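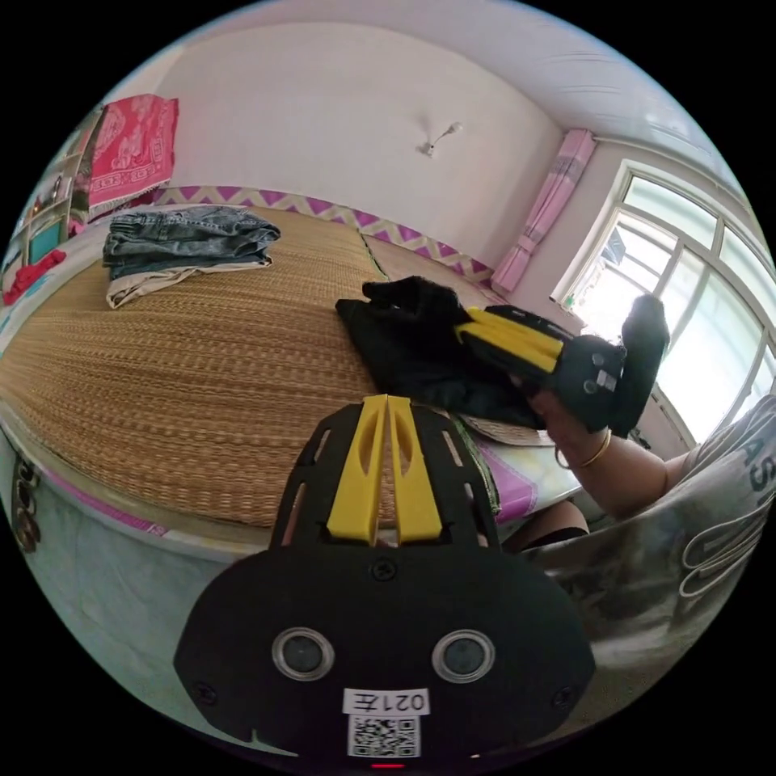
Paired hand-held grippers at a folded black garment on a woven mat. Near unit labeled 021左.

Oneck two-hand gripper kit for garment folding: keep it after the trial or send it back?

Category: Robotics and automation > Data collection hardware
Tags: hand-held gripper, bimanual, cloth, rental, calibration
Asked by Tihomir Nedeljković

I have the Oneck two-hand kit on a trial rental from Flillbridge and need to decide before the end of March whether to convert it to a purchase. Looking for input from anyone who has used it on cloth for longer than I have.

Application: folding and stacking household clothing on beds and low tables, in ordinary homes. Recordings go into training a two-arm policy. The arms are at a different site and I have no say in them. The demonstrator sits on or beside the bed and works with one unit in each hand. Garments are T-shirts, trousers, denim, and some thin dark items. The dark ones are the hard case for me.

What is in the kit: left unit, right unit, charging base, a printed calibration board, spare jaws (one set), and the desktop software. Each unit has a sticker with its number and side, and a QR code below it that the software reads at pairing. The side is marked with the Chinese character only. The manual has an English table for this on the last page.

Results so far, almost 300 episodes:

Jaws. The yellow jaws close well at the tip and pick up a single layer of T-shirt cotton without much practice. On denim they hold when the waistband or a seam is between them and slip on a flat leg panel. The recess on the inside of each jaw seems to reduce the contact area for thick folded edges, but I have not measured it.

Tracking. Acceptable on most beds. On a plain dark sheet I lose the pose of one unit for part of the fold and the episode gets flagged. On a woven straw mat I get fewer flags than on any bed sheet. A bright window makes it worse in either case.

Jaw opening value. Drifts. After a morning of use the closed position on the right unit no longer reads as zero. Restarting the unit clears it. Recalibrating clears it for longer.

Fatigue. My demonstrator reports wrist discomfort after an hour. The body of the unit is wide and the hand sits under and behind it. She has small hands, so this may not be general.

Price. Rental is 800 a month. Purchase is quoted separately, with part of the rental credited, and I was asked not to publish the figure.

Questions:

1. Is the drift in the opening value a fault in my unit or normal for this kit?
2. Are there replacement jaws that hold denim better and do not change the geometry so much that old episodes become useless?
3. Does the left/right pairing survive a swap of one unit? Flillbridge says they would replace the right unit only.
4. Would you buy it?

3 answers

Answer 1 (accepted)
Amra Nikolaidis

I ran two of these kits for a laundry and linen task until last fall. I'll answer in your order.

1. Normal, within limits. The closed position moves as the unit warms up. Let both units idle, powered on, before you calibrate. If you calibrate cold you will see exactly what you describe: zero in the morning, an offset by lunch. The software stores the offset per unit and writes it into every episode header, so you can correct old recordings in post if you have at least one fully closed moment near the start and one near the end. Most folding episodes have that anyway. I would have the demonstrator close both jaws in the air for a second before reaching for the cloth and again after the last fold, and do this in every episode.

If the offset keeps growing after the unit is warm, look at the screw just below the base of the jaws. On one of mine it had backed out by part of a turn. Tighten by hand only. The housing is plastic and the thread strips easily. I stripped one and Flillbridge charged for the full shell.

2. Skaklow makes a jaw set with a textured inner face in the same outline as the stock part. It holds flat denim noticeably better. It is also worse on thin synthetics, where the texture catches and leaves pulls in the fabric, so don't put it on anything you have borrowed. The closing width differs slightly from stock. I changed both hands at the same time, recalibrated, and bumped the hardware version field. Policies trained on the mix showed no difference I could separate from noise, but my arms had compliant fingers and yours may not.

Before spending money, change the technique. For trousers and jeans, have the demonstrator go for the waistband with one hand and the hem or side seam with the other, and never for the middle of the leg. This is also what you want the policy to learn. If a human holding the tool can't keep hold of a flat panel, the arm will do no better.

3. It survives, with one catch. Pairing is by QR code, and the software treats the two codes as a set. If you replace the right unit, the old set must be retired in the device list and a new set created. If you scan the new unit into the old set, the software accepts it and goes on applying the old unit's calibration. There is no warning. I lost two days of recordings to this. Check that the unit number in the episode header matches the sticker for each hand.

While you are there, put a piece of colored tape on one unit. The sticker is upside down from some working positions and a demonstrator who does not read the character will pick up the wrong one sooner or later. Swapped hands are hard to spot in the data because folding is close to symmetric.

4. It depends on volume. I stopped counting wear at 1,000 episodes per jaw set. By that point the tips had rounded enough that single-layer pickup was taking repeated tries. Jaws are cheap. The shells and the charging base aren't, and the base was the part that failed first for me. If your project ends this year, keep renting. If you expect to go on past that, buy, and ask for a second base in the quote.

On the tracking: a dark garment is usually fine if there is enough texture around it, so your mat result makes sense. On plain bedding, leave a stack of already folded clothes or a patterned towel within view. Don't let the demonstrator lean over the work. For the window, draw the curtain partway or turn the demonstrator so the window is to one side and behind. Fixing the exposure in the settings page helps as well, and the default is auto.

Comments on this answer

Tihomir Nedeljković: The screw on the right unit was slightly proud. Tightened. I will run warm calibration for a week and report. Is the hardware version field free text or a list?

Amra Nikolaidis: Free text. Agree on a format first. We ended up with three spellings of the same jaw set.

Tihomir Nedeljković: Update after warm calibration: closed position on the right unit now stays inside the tolerance in the manual for a full session. The left was never a problem. Flagged episodes on the mat are down a little, on the dark sheet unchanged.

Amra Nikolaidis: Unchanged on the sheet is expected. Calibration won't give it texture.

Answer 2
user: benchvise_k

Had the older version of the Oneck with the single unit, not the pair, so I can only speak to some of this.

Wrist pain: we limited people to 20 minutes and then a break to label or restack clothes. Sitting with the elbow supported on the thigh or a cushion is better than kneeling over the bed. Also look at how they hold it. People tend to squeeze the whole body when only the trigger needs force.

The Papadopoulos grip is lighter, if you can find one. It is a narrower body. The jaws are flat with no recess. I thought it was better for towels and worse for anything round, and the software was bad enough that we wrote our own exporter. They only sold it in singles when I looked, so for two hands you would need to sync them yourself. I would not do that again.

No opinion on buying. We returned ours.

Comments on this answer

Tihomir Nedeljković: Thanks. Breaks are now in the schedule. Syncing singles is out of scope for me.

Answer 3
user: oskarline

just tape the jaws. grippy tape from any hardware store, works on jeans

Comments on this answer

Amra Nikolaidis: Tape changes the closed position and it shifts under load, so the opening value is wrong by a different amount every session. Fine for a demo. Please don't record with it.

oskarline: worked for us

benchvise_k: Did you train on it?

oskarline: no it was for a video

Follow-up from the asker

Marking Answer 1 as accepted. Decision for now: extended the rental by one month, ordered one pair of Skaklow jaws for each hand, and asked Flillbridge for a purchase quote that includes a second charging base. They confirmed that the old set has to be retired when a unit is replaced and said that a warning is planned for a later software release. No date given.

The right unit stays. I withdrew the replacement request after the screw was tightened.

Open item: jaw wear on the left unit is ahead of the right. My demonstrator pins with the left and pulls with the right, so the left tips drag on the mat. If anyone has a fix other than swapping jaws between hands, add it below.

benchvise_k: Swapping between hands is what we'd do. Write it down when you do it.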